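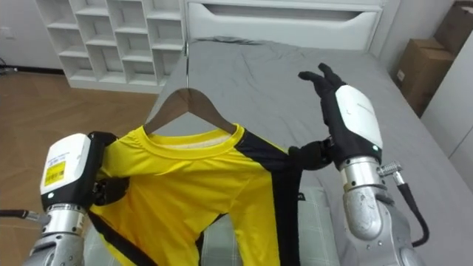 Pirmin Wieser wanted to know whether the hook turns, and whether the shoulders will leave bumps in a knit shirt. Yes to the first. On the second, it depends on the size you pick, and there is a size chart further down this page.

Murnell Wooden Clothes Hanger
Item 841 - sold singly or in a box of 40

The Murnell is a plain shirt hanger with sloped shoulders and a metal hook. It is meant for T-shirts, jerseys, blouses and light jackets. There is no bar and there are no clips, so it is not the one to buy for pants. For those, see the Murnell Bar, item 1082.

The shoulders are sanded round at the ends. A crew neck goes on from the bottom hem without pulling the collar out of shape. If you push a hanger in through the neck hole you will stretch the ribbing sooner or later, whatever the hanger is made of.

Details
Finish: clear satin, no stain
Hook: steel, turns all the way around
Notches: none
Holds: shirts and light jackets. Not for winter coats
Care: wipe with a dry cloth. Do not leave in a damp closet

Sizes
Small: children's shirts and narrow women's tops
Medium: most adult T-shirts
Large: wide-cut jerseys, sweatshirts, men's XL and up

If you are between sizes, take the smaller one. A hanger that is too wide pushes into the sleeve, and that is where the bumps come from. One that is a little narrow only lets the sleeve droop.

Using it in a small bedroom

Most of our customers do not have a walk-in closet. They have a bed, a rack, and the space between the two. The easiest way to hang up clean laundry in a room like that is to use the bed as your table. Pull the cover fairly flat, lay the shirt face up, and slide the hanger in from the hem until the hook comes through the neck. Then square up the shoulders and take it to the rack.

A low bed makes you bend more. Put a pillow under the shirt if the mattress is soft - the hanger slides in more easily when the shirt is up off the cover. 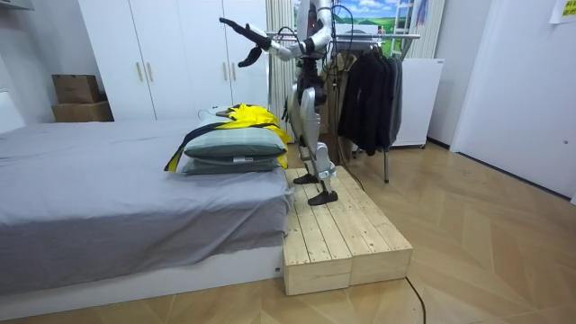
Low bed with gray sheet, pine platform at the foot end, clothes rack nearby.

Leave some space between hangers on the rack. Shirts packed tight come out as creased as they went in. The hook fits ordinary round closet rods and most rolling racks. It does not fit the flat rail on the older Gretholm wardrobe, and we do not sell an adapter for that one.

Sports jerseys

We get more questions about jerseys than about any other garment. They are slippery, and they slide off thin wire and shiny plastic. The satin finish on the Murnell has a slight grip to it. It is enough for a crew neck in the right size. For a very wide neck, order the felt pads (sold in pairs, they stick on and peel off).

Hang jerseys after they have dried. The finish will take a little moisture, but a soaked shirt hung up every week will raise the grain, and the guarantee does not cover that.

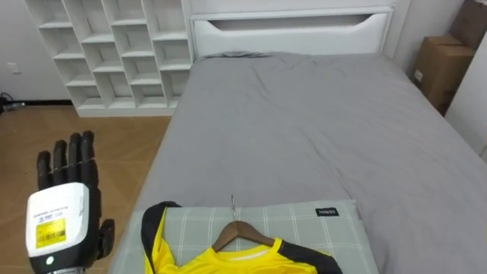
Ordering and shipping

Single hangers ship in a padded sleeve. The box of 40 ships flat, with card between the layers. All orders go out from Toledo, and orders in before 2 p.m. leave the same afternoon. Hotels and shops that need 500 or more should write to Hauke Haberkorn for a quote before ordering online, as the cart does not apply the trade price.

The large size is out of stock until June. Small and medium are available now.

Returns

Unused hangers can come back within 40 days. Keep the card if you bought a box. We will replace any hanger with a loose hook at no charge, and you do not need to send the old one back - a photo of the hook is enough.

Also in this range
Murnell Bar, item 1082
Felt shoulder pads, pair
Bastton rolling rack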